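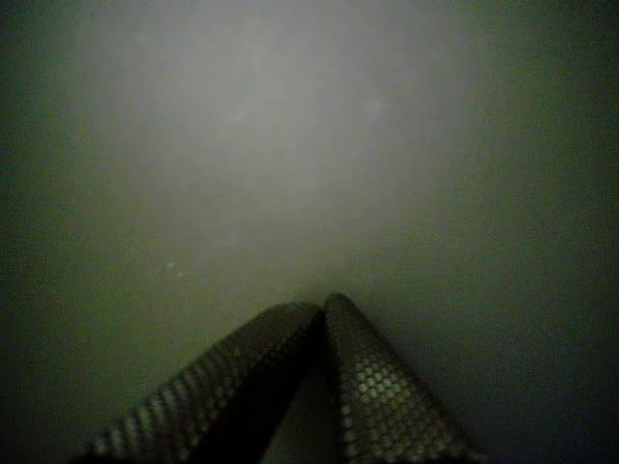 2 min read

Last updated: November

To: Drastholm writers list
Subject: Re: word limit and contributor copies

Several people wrote to me off-list with the same points, so I am answering on the list.

> I have a story ready for the Luik anthology but it came out at
> 2,929 words after the last edit. Is that over the limit? I can
> trim it, but I would lose the second ferry section. Also, do
> contributors get a print copy or only the ebook? The guidelines
> on the Lastley site don't mention print at all.

The limit is 3,000, so leave the ferry section in. The shortest piece accepted so far is 2,234 words and nobody has complained about it being thin.

The Lastley page is out of date. It was written when the book was going to be ebook only. Plusutance Press has since agreed to a print run of 100, and each contributor gets one copy from that. Extra copies can be ordered at cost before the files go to the printer. The page count stands at about 188, front matter included, and the price depends on that, so I won't quote one yet.

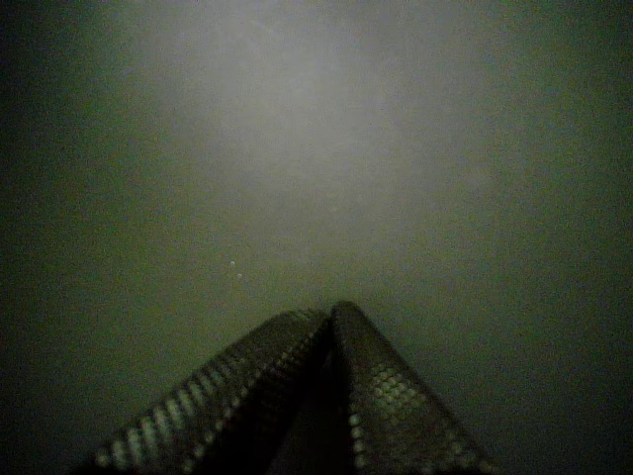 Can I send a story that has already been on my blog?
Send it, but say so in the cover note and take the post down before the book comes out. Stories that have been in another anthology are not eligible.

Some smaller items. Bios should be in third person and no longer than a short paragraph. Put your pen name on the manuscript and your legal name only in the email, because the contract goes out separately. Please don't use tabs for indents. I have been taking them out by hand and it eats up an evening.

Edits for the first half of the book are back with their authors. If you haven't received yours, check the spam folder first, then write to me directly. The running order isn't settled and I would like to see all the revised versions before I decide what opens the book.

Drastholm list editor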